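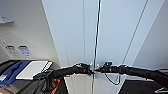 I have a soft spot for short car-free trips, and I think we should all be taking more of them. My doctor's office is four miles away, in the old Dodonent building, and for years I drove there without a thought. Then one Wednesday in September my car wouldn't start, so I biked. It took about 25 minutes. Driving takes 15, plus parking, plus the walk from the far end of the Plular garage, which charges six dollars even if you only stay long enough to sneeze.

I know, I know – not everyone can do this. My sister has three kids and lives off a road I wouldn't cross on foot, let alone ride. But a lot of us could swap one drive a week and hardly feel it. I get to stop at Litov for a roll on the way home (two rolls, if I'm telling the truth), and I say hi to people I used to just pass.

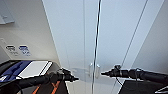 White double doors, with two small labels on the wall beside them.

What I'd really like from the city is a decent bike rack on every block downtown. We found room for 60 new parking spaces last year, so I'm pretty sure we can find room for a few metal hoops!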